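ホーム ニュース 製品 お店をさがす 修理の窓口 会社のこと

このページを印刷する メールで送る

プレスリリース

Stevwood、使わなくなった電源コードの引き取りと再販売を9月にスタートします

報道関係のみなさま、そしていつも読んでくださっているお店のみなさま、こんにちは。Stevwoodで広報と、あと半分くらいは修理受付もやっているRhona Baxterです。日本に来てからずいぶん経つのに、プレスリリースの書き出しにはいまだに慣れません。社内のひな形には「拝啓」から始まる立派なものがあるんですけど、今回は自分の言葉で書いていいと言ってもらえたので、そうします。少し長いです。お茶でも飲みながらどうぞ。

さて本題です。わたしたちStevwoodは9月から、ご家庭で眠っている電源コードを引き取って、点検して、また使ってくれる人のところへ届けるサービスを始めます。名前は「Toston(トストン)」。発音は「ト」にちょっと力を入れる感じです。社内では「トス」と略す人と「トストン」と最後まで言う人に分かれていて、わたしは最後まで言う派です。

きっかけは、うちの修理窓口でした。炊飯器やラジオや古いアンプを持ってきてくださるお客さまの中に、本体はなんともなくて、ただコードが見つからないだけ、という方がけっこういらっしゃるんです。引っ越しでなくした、犬がかじった、別の機械のコードと一緒に捨ててしまった。理由はいろいろ。そういうとき、これまでは新品をメーカーから取り寄せるか、もう作っていない型なら「すみません」と頭を下げるしかありませんでした。あれがつらいんですよ。本体は元気なのに!

その一方で、同じ窓口に「これ、何のコードかわからないんだけど、もらってくれない?」と紙袋を置いていく方もいらっしゃいます。中をのぞくと、さっき頭を下げたばかりの、あの型が入っていたりして。これは仕組みにしたほうがいいよね、という話が休憩室で始まって、気がついたら企画書になっていました。

昨年の冬に、社員とその家族だけで小さく試してみました。期間は2か月、集まったコードは128本です。正直、もっと少ないと思っていました。わたしの家からも出てきました。テレビ台の裏と、クリスマスの飾りの箱と、なぜか台所の引き出しから。このうちすぐに点検に合格したものが40本で、残りは部品の交換が必要だったり、規格が古かったり、素性がわからなかったりしました。全部が全部よみがえるわけではありません。そこは最初にお伝えしておきたいです。

点検は、Gundeneroの工房にお願いしています。Gundeneroはもともと音響機材の修理をしている会社で、うちとは長いお付き合いです。被覆に傷がないか、プラグの刃が曲がっていないか、根元がぐらついていないかを目と手で確かめて、それから導通と絶縁を計測器で調べます。わたしも見学させてもらったんですけど、コードを指の間にすーっと滑らせていくだけで、中の線が弱っているところがわかる職人さんがいるんです。真似してみましたが、わたしにはただのコードでした。

合格したコードには小さな紙の札がつきます。札に書くのは、定格、長さ、プラグの形、点検した月の四つ。最初の案ではここに「前の持ち主からのひとこと」も載せる予定で、わたしはこれがすごく好きだったんですけど、札が大きくなりすぎて却下されました。まだあきらめていません。

梱包についても少し書かせてください。緩衝材はできるだけ使いたくない、でもコードがぐちゃぐちゃで届くのはもっといやだ、ということで、コードはゆるく巻いて浅めの段ボール箱に寝かせることにしました。きつく巻くと根元に負担がかかるので、巻きはゆるく、がお約束です。箱も、届いたあとに引き出しの中でそのまま使ってもらえたらうれしいなと思っています。

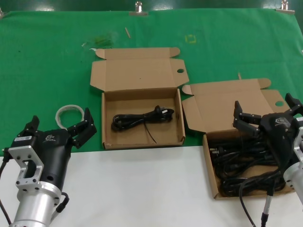 ふたを開いた段ボール箱と、巻いた黒い電源コード。

箱は、隣町のAkbari紙器さんに相談しています。Akbariさんには、小さすぎるだの深すぎるだの、こちらのわがままを何度も聞いていただきました。試作の途中で、ふたを閉めるとふわっと勝手に開いてくる箱ができてしまって、これはこれでかわいいねとみんなで笑ったんですが、さすがに採用はされていません。紙の色は無地の茶色のままでいきます。ロゴを大きく刷る案もあったんですけど、家の中でずっと使ってもらうなら、静かな箱のほうがいいと思うので。

では、使い方です。

いらないコードを手放したい方は、Stevwoodの修理窓口に直接お持ちください。予約はいりません。受付は朝10時から夕方5時までです。何のコードかわからなくても大丈夫ですし、結んであっても絡まっていても、そのままで構いません(ほどくのが好きなスタッフがいます)。ただ、芯線が見えているもの、焦げたあとがあるもの、水に浸かったものは再販売できないので、回収だけさせていただいて、金属と樹脂に分けてリサイクルに回します。お持ちいただいた方には、修理代に使える小さなクーポンをお渡しします。

コードを探している方は、機器の型番か、差し込み口の写真を窓口に見せてください。在庫があればその日にお渡しできますし、なければ「さがしもの帳」にお名前を書いていただいて、見つかったときにお電話します。帳面は紙です。デジタルにしようという声もあったんですが、窓口でめくりながらお客さまと一緒に探すのが案外楽しくて、しばらく紙のままでいくことになりました。

価格は長さと種類で変わりますが、新品のおよそ半額が目安です。点検の手間をきちんとお支払いしたうえで続けられる値段を、経理とずいぶん相談しました。もっと安くしたい気持ちはわたしにもあります。でも、安すぎて途中でやめてしまうのがいちばん残念なので。お渡ししたコードには半年の保証をつけます。その間に具合が悪くなったら、同じ型のものと交換、なければ返金です。

それから、よく聞かれそうなことを先に書いておきますね。充電器やACアダプターは、今のところ対象外です。中に電子部品が入っていて点検の手順がまったく違うからで、Gundeneroのみなさんとは「いつか」という話をしています。海外のプラグのものは引き取りますが、国内での再販売はしません。延長コードやタップもごめんなさい、回収だけになります。

最初に取り扱うお店は、Stevwoodの直営と、協力してくださる修理店を合わせて18店舗です。商店街の時計屋さんや、自転車も直す電器屋さんなど、個性的なお店が並びました。店舗の一覧は窓口に紙でご用意しますので、お気軽に声をかけてください。うちの店でもやってみたい、という方も大歓迎です。必要なのは棚をひとつと、コードの話を少し聞いてくださる気持ちくらいです。

開始に合わせて、本社の一階で「コードの里親会」というちょっとした催しもします。名前をつけたのはわたしで、社内では賛否ありました。並んだコードを見ていただいたり、家でできる簡単な点検のしかたをGundeneroの方に教わったり、そんな会です。入場は無料、お子さま連れもどうぞ。正しい巻き方の練習コーナーもあります。ひじに引っかけてぐるぐる巻く方、いらっしゃいますよね。わたしもずっとそうでした。職人さんに見つかって、それはもう悲しい顔をされました。

報道関係のみなさまには、催しの当日の午前中に取材の時間をおとりします。工房の見学もご希望があれば調整しますが、作業台のまわりがあまり広くないので、少人数でお願いできると助かります。質問は電話でもメールでもどうぞ。修理受付に立っている時間は出られないことがありますが、夕方までには必ず折り返します。

最後に、わが家のその後を。台所の引き出しから出てきたコードは、点検に合格して、同僚のお父さまの古いラジオにつながりました。ちゃんと鳴ったそうで、夕方の相撲中継を聞いていらっしゃるとのことです。テレビ台の裏のほうは不合格でした。

Stevwoodについて
家電と音響機器の修理、部品の販売をしています。持ち込みの修理窓口のほか、協力店を通じた出張修理も行っています。

本件のお問い合わせ
Stevwood 広報担当 Rhona Baxter
受付時間 10時から17時まで

このページを印刷する メールで送る

お問い合わせ | © Stevwood 無断転載はご遠慮ください | ページの先頭へ戻る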